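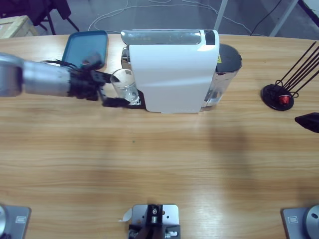
A glass on the drip tray of a white capsule coffee machine.

Pastdale Drinks Diary

A set of short written diary entries about hot drinks at home and at work, with the time of day, the drink and a free text note. The diaries were kept by people living in and near Oltevley. The set was put together at Cillodeo for work on everyday language, mainly on how people write down small routine things when they are left to use their own words.

Contents

diary.csv – all entries, one per line
people.csv – one line per diary keeper, with age band and type of household
drinks.txt – the list of drink names used in the drink column
spelling.txt – spellings that were left as written, with the usual form beside them
guide.txt – the instructions the diary keepers were given
CHANGES.txt

Size

There are 3,949 entries. The first 2,000 in the file are meant for training, the next 1,000 for development, and the rest for testing. The lines were shuffled by diary keeper before the split was made, so one person's entries always sit together and no person appears in two parts. Please don't shuffle again if you want your results to be comparable with ours.

Columns in diary.csv

entry_id: a number, not in time order
person_id: matches people.csv
week: 1 to 14
time: 24-hour clock, as given by the diary keeper. Many people rounded to the quarter hour.
place: home, work, cafe, visit, other
drink: one of the names in drinks.txt
method: kettle, pot, filter, capsule, instant, bought, unknown
note: free text, may be empty

The method column was filled in afterwards from the notes. Floor Martens and Toon Dierckx each went through the whole file and then settled the differences together. Where a note gives no clue, the method is unknown, even when the same person's other entries make it easy to guess. Tea is marked kettle only if the note mentions boiling water or a kettle.

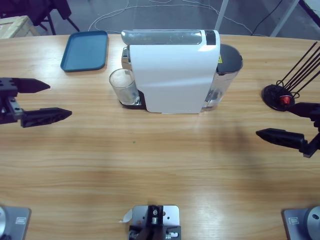

Capsule machine with a clear water tank. Entries for this type have "capsule" in the method column.

How the entries were collected

Each diary keeper got a paper booklet and could also send entries by text message. Booklets were handed in every Thursday and typed up by Mỹ Nghiêm and Frans Desmet. Text messages were copied over as they were. We didn't record which entries came from paper and which from a phone, and we are sorry about that now, as several people have asked.

The guide told people to write down each hot drink they made or bought, and to add a note if they felt like it. It didn't ask for amounts. Some people gave them anyway ("big mug", "half a cup, went cold") and these stay in the note. Cold drinks were left out, apart from iced coffee made from hot coffee, which has its own name in drinks.txt.

Language of the notes

Most notes are in English. A smaller number are in Dutch or mix the two, often in one line. There is no language column. Notes run from one word to a short paragraph. The longer ones tend to be about something else entirely: visitors, the weather, a neighbour's building work, a bus that didn't come. We kept these whole.

Examples of notes, with the names of people already replaced:

"tea, second bag same cup"
"coffee with [NAME] before the dentist"
"koffie, too strong again – machine on the wrong setting?"
"hot choc for me as well as the kids"

Cleaning

Names of people were replaced with [NAME] and street names with [STREET]. Shop and brand names in the notes became [SHOP] and [BRAND]. Cor Boersma checked the replacements by hand. Spelling was not corrected. Exact repeats were removed only when person, week, time and note were all the same.

Known problems

Week 9 is thin. A school holiday fell in it and several booklets came back blank.
The words "pod", "capsule" and "cup" all turn up for the same thing, and "cup" of course means other things too.
People wrote longer notes in the first weeks than in the last.
One keeper logged the office machine on behalf of the whole team for two days in May. Those entries have place set to work and "team" at the start of the note. Leave them out if you are looking at habits per person.
Evening drinks are probably under-reported. 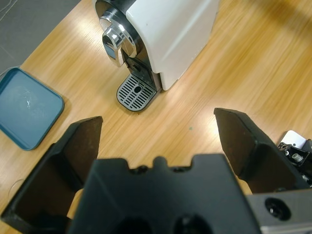
Spout and slotted drip tray of a capsule coffee machine.

Use

The set is fine for work on short informal text, spelling variation, time expressions and simple labelling tasks. It is too small and too local to say how much coffee or tea people drink in general, and it should not be used for health claims. Please don't try to work out who the diary keepers are.

Thanks

The booklets were printed by Geerts. Corrections can be sent to Floor Martens at Cillodeo. Give the entry_id and the column, and say which version of the file you have – the version is on the first line of CHANGES.txt.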